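Packing lunch for the long drive to Jirnthorpe

2018-06-16
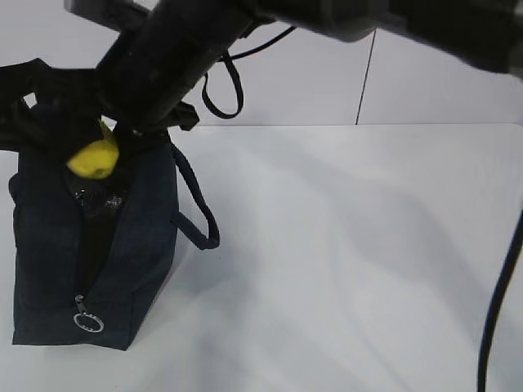

Dark navy bag, silver lining, zipper down the front.

We drove to Jirnthorpe again this month to see my wife's parents. It's 522 miles door to door and we do it in one day. For years we bought lunch at whatever exit came up when somebody got hungry. Last summer I added up the receipts from one round trip and after that I started packing food.

The first attempt was bad. I made tuna sandwiches at night and by noon the bread had gone to paste. Now I carry the bread and the filling separately and put them together at a picnic table. It takes five minutes. Hard rolls hold up better than sliced bread, and the ones from the Bretel bakery are still fine on the second day.

What we took this time: rolls, sliced turkey, a block of cheddar, two cucumbers, cherries, a jar of pickles, and a bean salad I make from my neighbor Yurii Hutsuliak's recipe. He uses dill and a lot of raw onion. I cut the onion by half for the car.

I don't buy ice packs anymore. I freeze water in small bottles the night before, fill them most of the way so they don't split, and put them in at the bottom and along the sides. We drink them in the afternoon as they melt. The cheese goes next to the bottles and the cherries go on top, where they won't get crushed. Pickles travel in a plastic tub with a screw lid. I learned that one on the old back seat.

We stopped at the Kuzmenko rest area, 40 miles past the state line. It has shade and clean bathrooms, and the tables are far enough from the trucks that you can talk. The water fountain was shut off, same as last year. If you're coming the other way you have to get off and double back under the highway, so on the return trip we stop at the town park in Nurkard. There's a playground there and a church lot where you can park for free. The road through town drops to 25 and they do write tickets.

The groceries came to $55 for both days, and that includes the cherries, which were high this year. We also had enough turkey left for sandwiches on Friday night when we got in, so my mother-in-law didn't have to cook.

We left at 6 in the morning and pulled in a little before 8 at night, with one long stop for lunch and a lot of short ones. There was road work outside Nurkard, one lane each way, and it looks like it will be there all summer.

Next trip is over Labor Day. I want to try cold noodles. If you have a sauce that doesn't separate in the heat, leave it in the comments.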